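Vallement Reading Room Refit: Finishes and Fittings Working Group
Minutes of the July meeting, 2:00 p.m., ground floor office

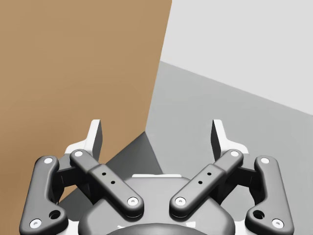

Rendering. Tan-brown with medium gray and very light gray.

Present: Lurdes Tavares (chair), Laurinda Vilela (minutes), representatives of Carrilho (joinery) and Clirlow (lighting).
Apologies: Jakuro (flooring). Written comments received and taken under item 4.

1. Minutes of the previous meeting
Approved with one correction. Under item 3, "matte lacquer" should read "satin lacquer." The error was repeated in the action list and has been changed there as well.

2. Wall finishes
L. Tavares reported that the warm brown remains the preferred color for the lower wall. The upper wall stays light gray. The medium gray is kept for the column casings and the returns at the windows.
Carrilho asked where the brown stops at the north corner, as the drawing and the schedule disagree. The drawing shows it carried into the window return. The schedule ends it at the corner. Agreed that the schedule is correct and the drawing is to be revised.
L. Vilela noted that the brown sample looks redder under the existing lamps than under daylight. The color will not be signed off until it has been seen under the new lamps (see item 5).

3. Shelving
Carrilho tabled the revised shelving layout. Shelf depth is 300 mm throughout. The oversize section by the east wall has been dropped, and those books go to the basement store.
Adjustable shelves will be used in all bays except the end bays, where the bottom shelf is fixed to brace the uprights. The chair asked whether the fixed shelf can be set high enough to clean under. Carrilho will check against the plinth detail.
Book ends are not in the joinery package. To be ordered separately once the layout is frozen.

4. Flooring
Jakuro's comments were read out. The subfloor in the entry bay is out of level and needs a skim coat before any covering is laid. The reading area can be laid directly after the old adhesive is removed.
Total area to be covered is now 158 square meters, following removal of the former counter. The earlier order was based on the old plan and has not been amended. L. Vilela to confirm the new area in writing before the material is cut.
Expansion strip at the threshold: color not decided. Carried forward.

5. Lighting
Clirlow proposed a neutral white lamp for the shelving runs and a warmer lamp over the tables. The chair queried the use of two color temperatures in one room. Clirlow replied that the tables are separately switched and the difference is small at desk height. Agreed to test both on site before ordering.
Emergency fittings stay in their present positions. The fitting above the side door is to be lowered to clear the new trim.

6. Deliveries and access
Deliveries are to use the rear entrance and arrive before 9:00 a.m. The front steps are not to be used for sheet material. Waiting time at the rear gate is limited to 15 minutes, and drivers should be told this when the booking is made.

7. Other business
Signage was raised by L. Tavares. Out of scope for this group and referred to the building office.

Actions
Revise north corner on wall drawing: L. Tavares
Check fixed shelf height against plinth: Carrilho
Confirm floor area to Jakuro in writing: L. Vilela
Set up lamp test with brown sample: Clirlow
Threshold strip, samples to next meeting: Jakuro

Meeting closed at 3:40 p.m. Date of next meeting to be circulated after the lamp test.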